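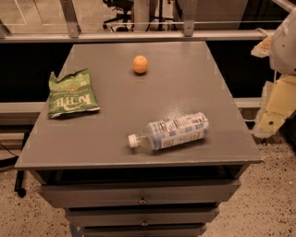 4.3 柜体调平与防倾倒固定

本节适用于 Mindia 系列矮柜。操作前应完成第 4.2 节的背板安装，并清空柜内全部物品。

所需工具：水平尺、6 mm 内六角扳手、十字螺丝刀、冲击钻。

1. 将柜体移至安装位置，背板与墙面间距不大于 17 mm。有踢脚线的墙面，间距从踢脚线外缘量起。
2. 水平尺横放于台面中部，读取左右偏差；再转 90 度，读取前后偏差。
3. 从柜内底板的检修孔插入扳手，调节对应的地脚。顺时针升高，逆时针降低，每次不超过半圈。
4. 四个地脚均须受力。按压台面各角，如有晃动，重复第 2、3 步。
5. 在墙面标出固定件孔位，两孔中心距 243 mm，钻孔并装入膨胀管。
6. 将 L 形固定件先拧在墙上，再与柜体背部横梁连接。螺钉预紧后复核水平，最后拧紧。
7. 装回柜门。门缝上下不一致时，按第 4.5 节调整铰链。

注意：随附膨胀管仅用于混凝土及实心砖墙。石膏板墙须另购 Wendier 空腔锚栓，孔径以锚栓包装所示为准。

注意：地脚最大伸出量约 20 mm，超出后螺纹啮合不足。地面高差较大时应先垫平地面。

警告：钻孔前须确认墙内无电线和水管。固定件未装妥前，不得同时拉开两个以上抽屉，不得让儿童攀爬柜体。

柜体移位后，本节步骤须全部重做。原膨胀管不可取出再用。

相关条目
4.2 背板安装
4.5 铰链三向调节
6.1 台面清洁与保养
附录 B Jarside 旧款固定件对照表

读者评论（3）

墙角散步：检修孔在左右两侧底板各有两个，后面那两个被层板托挡住了，要先拆托。手册没写。

Anneliese Fröhlich：第 5 步的孔距是新款的。我的柜子是旧款，背部横梁孔距 170 mm，照 243 打就对不上了。请在正文里注明。

lin_z：旧款看附录 B，12 月那版已经补了。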